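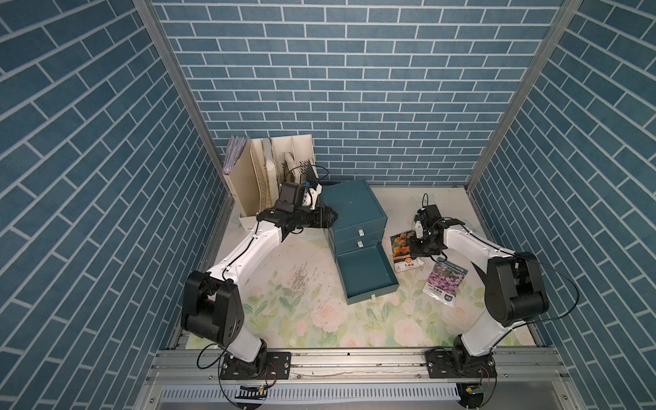

Most wine bought in this country is opened within a day or two of coming home, and for those bottles storage hardly matters. It starts to matter with the case you mean to keep until November or longer. A closet on an inside wall is the best spot in most houses. Avoid the top of the refrigerator, the cabinet over the stove and any shelf that gets afternoon sun. If you are fixing up a corner for bottles and glasses, leave the walls for last, and pick a covering you can wipe. Brick-pattern wallpaper in blue with white mortar lines dresses up a small three-sided nook, and a floral surface with pink and white roses can go under it if you like pattern on pattern. Neither will do anything for the wine.

## Keeping bottles

- Lay bottles with natural corks on their sides. Screw caps can stand.
- Aim for a steady temperature, ideally in the fifties. A closet that stays at 65 all year is better than a garage that swings from 40 to 80.
- Keep them away from the washing machine and anything else that shakes.
- Write the year you plan to drink it on a paper tag and hang it on the neck. Pencil lasts longer than most pens.

## After opening

Put the cork back in and put the bottle in the refrigerator, reds included. Take a red out half an hour before you want it. Most whites hold up for three days or so, sparkling wine for less, even with a proper stopper. If there is only half a bottle left, pour it into a clean 375 ml bottle right up to the neck and close it.

Leftovers past drinking can go into an ice cube tray. Two cubes are enough for a pan sauce. Label the bag, as frozen red wine looks a lot like frozen beet juice.

## Cleaning a decanter

Rinse it with warm water the same night. Skip dish soap, which clings to the inside and is hard to get out of a narrow neck. For a stain at the bottom, use a spoonful of uncooked rice with a little white vinegar, swirl for a minute, and rinse until the smell is gone. Shiyu Shi wrote in to suggest denture tablets, and they work on old stains if left overnight.

Dry it upside down over a wooden spoon handle set in a heavy jar, with a towel underneath. Check that the jar doesn't tip before you walk away.

## Red wine on a tablecloth

Blot, don't rub. Pour club soda or cold water through the back of the cloth, then wash it cold. Keep it out of the dryer until the mark is completely gone.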